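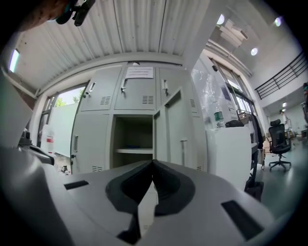 Flallura hand-held gripper, after 30 shifts

Reviewed by Tarun Bhatt, January 16, 2019

The Flallura is a grey plastic gripper with two black rubber finger pads, and you carry it about and do your ordinary job with it. The arm on the bench is then meant to learn the job from you. Our employer, Restdale, bought 11 of them at $370 each, a sum I mention only because the kettle request is still pending.

First, the good. The pads grip well. I've opened locker doors, moved water bottles and put small things on shelves with mine, and dropped very little. The housing is smooth and doesn't pinch. My wrist complained for the first week, then gave up, as wrists do.

The less good: it's slow. Fetching something from a locker used to be a thing I did while thinking about lunch. Now it's a demonstration, and 111 of those makes a long afternoon. The Stoica we had before was lighter, though its trigger stuck whenever the weather turned humid.

As for what it changes, two of the packers have moved over to demonstrating full time, at the same pay and with a chair. They like the chair. Management says no jobs will go and that the arm will take "the boring bits", which has made a few of us wonder which bits they had in mind. We've asked for that in writing by February.

Charging is over a proprietary cable, sold separately by Fistunska in one colour and one length, too short.

Three and a half stars. I'd knock off another half if I had to buy my own.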